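Belmonte Completion Grant

The Belmonte Completion Grant is a scholarship program for community college students who have left school within 15 credits of a degree. It is run by the Tramurus Fund, which says it has made 1132 awards. The fund counts renewals as new awards, so the number of students helped is lower, and it has never been published.
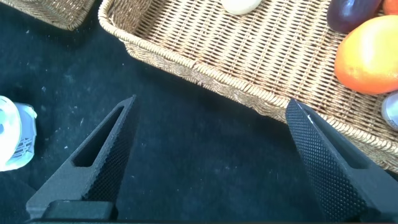
The program grew out of a proposal by Consolacion Dalisay, then a registrar at Furolness College. Her draft called for cash paid directly to students. The version adopted sends the money to the college, which applies it to unpaid balances first. Critics have asked who benefits more.

Does the grant raise graduation rates?

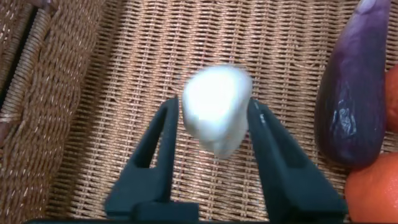
What does the fund claim as its success rate?
Its brochure says 60 percent of recipients finish a degree, but the figure leaves out anyone who withdrew before the first grading period.

A review by Virgilio Sison followed 145 recipients and found that many had already re-enrolled before applying. He argued that they might have graduated without the grant. The fund disputes this and has released no comparison group of its own.
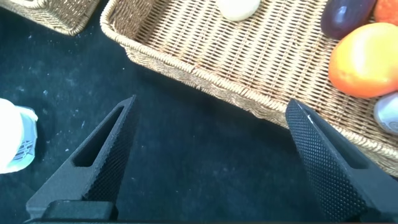
Applications open in September. Transfer students remain ineligible, a rule the fund has described as temporary in every annual report so far.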